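Could you spare an afternoon a week for the Ivstead Repair Table?

We are looking for people to join us from July, when we move out of the back of the library and into the old Groster showroom on Kobori Street (bigger windows, a proper sink and, at long last, somewhere to park a pram). If you have ever glued a handle back on a teapot and felt rather pleased with yourself for the rest of the day, you are very much the sort of person we'd love to hear from!

We mend household things that people bring in: lamps, toasters, chairs with a wobble, coats with a broken zip, and once a music box that had been silent for 60 years. Last year 573 items came across the table, and we would dearly like to say yes to more of them. You needn't be an expert. Gonçalo Veloso, who runs the sessions, started out knowing only how to darn socks, and he still gets handed most of the jumpers.

There are seven places going. Some are for menders, but we also need people to greet visitors, write out the tickets, put the kettle on and keep an eye on the children's corner. Sessions last three hours and you would be asked to come to at least two a month. Menders under 18 are welcome too, as long as a parent or guardian comes along.

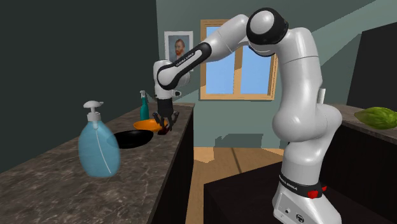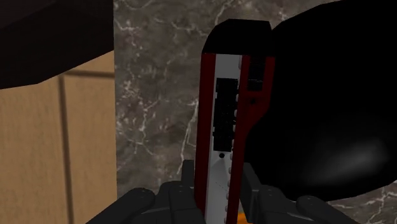 Kitchenware and hand tools: an orange bowl on the worktop (first picture) and a red, white and black utility knife (second).

We can't pay a wage, I'm sorry to say, but we do cover bus fares, and there is soup and bread for everyone at the end of each session. New people spend their first six weeks sitting beside somebody more settled, so you won't be left alone with a stranger's hairdryer. The Pikton Fund pays for our safety training, and you keep the certificate.

To put your name down, drop a note through the library door marked for Carolina Nogueira, or catch her at the desk any morning. Tell us a little about yourself, what you like mending (or would like to learn) and which afternoons suit you. Please let us have it by 5 April 2025. If you'd like to come and look round first, do, and bring something broken with you.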